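November 2, 2020

Dye notebook, back on the indigo. I skipped writing up the last few sessions because my hands were blue and the pen was not (the smudges on the facing page are from those, ignore them). Starting again properly today with vat 3, the fructose one, which I've been nursing along since the heat came on in the building.

Where things stood this morning: vat at 97 F, a bit cool, so the heating pad went back up a notch and I put the old quilt around the bucket. Surface had a decent coppery skin, flower in the middle about the size of a saucer, liquid underneath a murky olive. I wanted more yellow in it. pH strip said somewhere between 10 and 11, and those strips have been in the drawer forever so I wouldn't swear to it. Gave it a tablespoon of fructose dissolved in warm water, one slow stir around the edge, lid on, and left it alone for an hour. (I am terrible at leaving it alone. I did laundry to keep away from it.)

When I came back the liquid was a lovely clear amber-green and smelled right, sort of wet hay and pennies. Much happier!

Yarn for today is the Gounder, which is the wool and linen blend Nelu Barbu passed along to me. Nelu had wound it all into skeins already, bless him, but with ties so tight that I had to cut every one and redo them in loose figure eights. Tight ties leave white bands. I know some people like the bands. I don't, at least not by accident.

Weighed the lot dry before scouring: 2,038 grams. After scouring and a full dry it came to 1,827, so there was a lot more spinning oil in there than I'd have guessed, and the scour water was the color of weak tea. I did two rounds with plain soda ash and a squirt of dish soap. Wool doesn't love soda ash so I kept the amount low and the water no hotter than I could hold a hand in. The linen half probably wanted more. That's the trouble with blends, you're always being a little unfair to one of the fibers.

Dips went like this. First group of skeins, soaked overnight, squeezed out, in for five minutes, no stirring, just slid in down the side. Out, squeezed below the surface as far as I could manage, then hung up. They came out that crazy tennis-ball green and went blue from the top down while I stood there grinning. Fifteen minutes of air, then back in. Three dips total for the pale group and six for the dark.
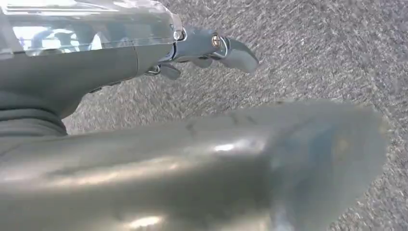

Why does the blue keep rubbing off on my hands after the skein is dry?

Most of the time it's pigment that oxidized on the surface instead of getting into the fiber, so give it shorter rests in the bath water, more thin dips in place of one long one, and a really thorough wash at the end.

I'm copying that out large because I forget it every winter. Last February I did one heroic forty-minute dip on a sweater's worth of wool and it crocked all over the arms of the good chair. The color was gorgeous and I could never wear it. Thin dips. THIN DIPS.

Something new I noticed: the Gounder takes up blue unevenly between the two fibers, with the wool going darker on the first couple of dips and the linen sort of catching up by the fourth. At three dips you get a heathered look, almost denim. At six it's nearly solid. I like the three-dip much better and might do the rest that way, even though I'd promised Nelu navy. Will send him a snip of each and let him choose.

The Drusum sample skein (all cotton, very slubby) went in last as a tag-along and came out streaky. My fault, I think. It hadn't wetted out all the way and I could feel a stiff dry spot in the center when I squeezed it. Redo with a longer soak, and a drop of soap in the soak water.

Other bits and pieces:

The Trimgate scale is drifting again. It read four grams with nothing on it after lunch. New batteries fixed that, but I rechecked the post-scour weights to be safe and they held.

Lime is down to the bottom inch of the jar. Need more before the next vat gets built. Also gloves, the long ones.

Total dry weight on the shelf waiting for blue, counting today's yarn and the odd cones from the closet, is 2,751 grams. That's more than this vat has left in it, I'm pretty sure. The last dips were already slower to turn and the green was getting thin. Either I feed it more pigment or start vat 4 in the tall bucket. Leaning toward vat 4, with a stock solution made up in a jar the night before so I'm not grinding indigo at breakfast again.

Rinse: two cool waters, then one with a splash of white vinegar for the wool blend only, then a wash with the neutral soap. Water ran clear on the pale group by the fourth change. The dark group was still giving off some color at the sixth, so they're soaking overnight in the sink with a note on the faucet.

Vat put to bed at 6:30 with another half tablespoon of fructose, a pinch of lime and one good stir. Check temperature and pH first thing, no dipping before noon.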